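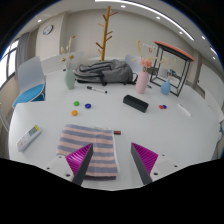

Preguntas frecuentes sobre la comparativa de pinzas

¿Qué comparan?
Dos juegos de dedos para la misma pinza de mano: los de almohadilla estriada magenta y los lisos de Dornby. El fabricante de los segundos promete "agarre universal". Ya veremos.

¿Por qué una toalla doblada?
Es lo que peor se les da a casi todas. Un cubo rígido lo levanta cualquiera, y por eso sale en tantos folletos. Con la tela hay que pillar una capa sin arrastrar las demás.

¿Cuántos intentos hacen por objeto?
44 con cada juego de dedos. Srour habla de 3.000 ciclos en su hoja técnica, pero no dice con qué objeto ni quién los contó.

¿Vale un agarre si la toalla se desdobla?
No. Tampoco si hay que recolocarla a mano antes de cerrar. Hajnalka Lengyel, que revisa los vídeos, anula más intentos de los que nos gustaría. 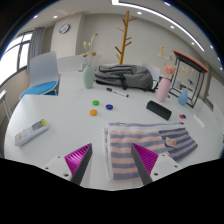
¿Y los objetos pequeños?
Los imanes redondos, el rotulador y el borrador de pizarra van en una tanda aparte. No mezclamos resultados: una media entre tela e imanes no le sirve a quien tiene que comprar.

¿Las estrías mejoran el agarre?
Eso dicen. Nosotros aún no lo afirmamos. En Trasstead les salió que sí, con 6 intentos y un solo operador.

¿Lo que funciona a mano funciona en un brazo?
No necesariamente. Una persona corrige la muñeca sin darse cuenta. La prueba con brazo se hará en Skistesby en diciembre, si llega el controlador.

¿Recomiendan ya algún modelo?
No. Si un comercial les enseña nuestra tabla provisional como aval, pídanle la columna de fallos.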